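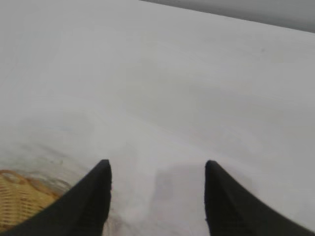 Two black gripper fingers, open.

Kakwood Crossing Gate Arm

Replacement arm for railroad grade crossings
Sold by Skarkov Crossing Supply
Availability: in stock, ships by freight carrier

Request a quote
Download the installation sheet
Add to compare

Overview

The Kakwood is a replacement gate arm for private and industrial railroad crossings. It goes on an existing gate mechanism and takes the place of an arm that has been hit by a vehicle or worn out by wind and weather. It is sold to short line railroads, ports, quarries, mills and the contractors who look after their crossings.

The arm measures 31 feet at full length and comes in two sections that bolt together at a sleeve. It can be cut shorter in the field from the tip end. The full arm weighs 68 pounds without lights. Counterweights have to be set again after any change in length, and after lights are added or taken off.

The butt section is aluminum. The tip section is fiberglass. Both come with red and white reflective sheeting already applied on the side facing the road. Sheeting for the back side is a separate line item, and you should order it if your crossing has traffic stopping on both sides of a single arm.

Breakaway joint

Most arms are lost to drivers who try to get under the gate as it comes down, or who stop too close and back into it. The Kakwood has a breakaway joint where the arm meets the adapter. When the arm is pushed sideways hard enough, the shear bolts let go and the arm swings off the adapter. A tether cable holds it near the mast.

After a strike, look at the joint plate first. If the plate is flat and the holes are round, new shear bolts can go in and the arm can be put back. A bent plate has to be replaced. Do not hammer it straight.

Use only the shear bolts supplied with the arm or in the service kit. A hardware store bolt of the same size will fit the hole, but it will not break at the same load, and the force then goes into the mechanism.

Also important: the joint is there to limit damage to the gate. It does not protect a vehicle or the people in it, and it does not open a path for a driver who is already on the tracks.

Fit

The standard adapter fits the Veloso gate mechanism and older Fosura units with the four-hole arm bracket. Fosura units with the round bracket need the collar adapter, sold separately. If you are not sure which bracket you have, send a photo of it with your quote request, taken square on with a tape measure across the holes. We answer most of these the same day.

The arm is not approved by us for use with manual swing gates, parking gates or truck scale gates. Customers ask about this fairly often. The weight is wrong for those machines and the motor will wear out early.

Lights and wiring

The arm is predrilled for three lights. The tip light is normally steady and the other two flash with the mast lights, but follow your own signal plans. Lights are not included. The wire runs inside the butt section and comes out through a rubber grommet near the adapter, with a plug that pulls apart if the joint breaks.

Leave a loop of slack at the plug. A tight cable will tear the grommet out on the first strike, and then water gets into the butt section.

What is in the crate

Butt section, with front sheeting
Tip section, with front sheeting
Sleeve and sleeve bolts
Breakaway joint plate, fitted
Shear bolts, one set installed and one set spare
Tether cable with clamp
Wire harness and plug
End cap
Installation sheet

Not in the crate: adapter, lights, counterweights, back side sheeting.

Specifications

Full length: 31 ft
Weight, full length, no lights: 68 lb
Sections: 2
Butt section: aluminum
Tip section: fiberglass
Sheeting: red and white, front side
Warranty: 7 years on the sections, excluding impact damage

Installation notes

Installation is a job for qualified signal staff. The crossing must be taken out of service or flagged under your railroad's rules before anyone works on the arm. Train crews need to know the crossing is not protected by gates until the work is finished and tested.

Join the sections on the ground, on blocks, with the sheeting facing up. Tighten the sleeve bolts in the order shown on the installation sheet. Lift the arm with two people at least – it isn't very heavy but it is long, and it catches the wind. Bolt it to the adapter with the mechanism in the down position if the bracket allows.

Set the counterweights by hand before power is restored. Then run the gate several times and check the drop and the rise against your own test form. The values are set by the mechanism maker and by the rules that apply to your crossing, so we do not print them here.

Check the shear bolts again after the first week of service. They settle a little.

Shipping

The two sections ship in one crate. A forklift or a truck with a liftgate is needed at the delivery address. Open the crate and look at the sheeting before you sign for it. Scratches noted on the delivery slip are covered, and scratches reported later usually are not.

Orders that reach us before noon on Thursday leave the same week. Crates are not sent to crossing locations, only to a yard, shop or office with someone there to receive them.

Returns

Uncut arms can be returned unused in the original crate. Arms that have been cut or drilled can't be returned. Adapters can be exchanged once if the wrong one was ordered.

Customer comments

"Replaced an arm at our quarry entrance where trucks keep hitting it. It has been struck once since then and we had it back up with the spare bolts. Plate was fine." – Kiprono Mugo

"Good arm. The collar adapter should be listed closer to the top of the page, I ordered the wrong one the first time. The exchange was no trouble." – Lurdes Vieira

"Sheeting is bright and went on straight. Installation sheet could use larger drawings." – Henrique Barros

Related items

Kakwood service kit (shear bolts, joint plate, grommet)
Collar adapter for Fosura round bracket
Back side sheeting, full length
Gate arm light set
Tether cable, replacement

Questions about fit or stock go to Benedita Bastos in parts sales. For help with a damaged arm, ask for Primo Sala in service and have the mechanism model ready when you call.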